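Skenwood Open Day: Is the Care Room Worth the Drive?

I went to the August open day at Skenwood because a friend had gone in the spring and would not stop talking about it. Skenwood makes eyeglass frames in a low brick building outside Flornport, and once a year they let the public walk through. Tickets are $5. Parking is free if you don't mind a field.

The leaflet promised "152 steps from sheet to face." I asked our guide, Olanrewaju Okafor, whether a person picking up a tray and setting it down on the next bench was a step. He said it was. He had the decency to laugh, and I liked him from then on.

The tour is billed as 60 minutes. Ours took 59, and a fair piece of that went on a film about the founders in a room with bad chairs. The cutting floor is the part to see. Sheets go in, fronts come out, and the offcuts pile up in bins marked for recycling. I asked where the recycling went. Bamness, I was told, and then we moved along to polishing.

Polishing is loud and smells of wax. The frames tumble in drums for days, and you can reach into a tub of finished ones and feel the difference from the rough ones beside it. I had expected to be unimpressed and I wasn't. A woman in our group wanted to know why the same shape costs twice as much in town, and the answer was long and had the word "heritage" in it.

After that comes the MacAulay Room, named for the first owner. It holds the old catalogs and a wall of shapes nobody should bring back - the one with the double bridge especially. The labels are typed too small to read comfortably, a strange choice for an eyewear company.

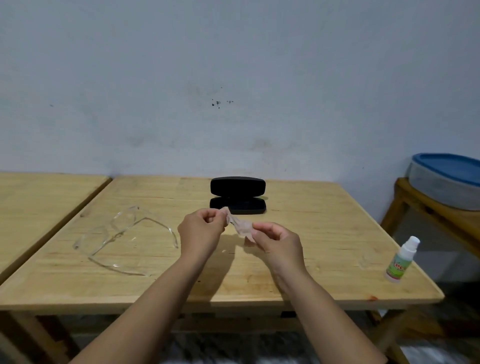
The care session comes last, and I had it down as a sales pitch before I sat down. It half was. There is a spray, and the spray is for sale in the shop. The advice under the pitch was sound, though: rinse off grit first, keep shirt tails away from the lenses, wash the cloth more often than you think. Practice happens at plain wooden tables against the wall, with a hard black clamshell case, a soft beige cloth and a pair of clear frames to work on. Clear plastic is a sensible pick for teaching if you ask me, as mine at home show every fingerprint. I still don't believe one cloth is much better than another, and the explanation of the weave didn't move me.

The shop is by the exit, as shops are. Seconds are kept on a rack at the back and are the only real bargain, so go there first. The café does a decent cheese roll and poor coffee.

Would I go again? For the cutting floor and the polishing drums, yes, at that price. Skip the film if they let you. The Flornport bus stops at the gate, but the last one back leaves at 4:30 pm, and the late tour doesn't finish in time to catch it.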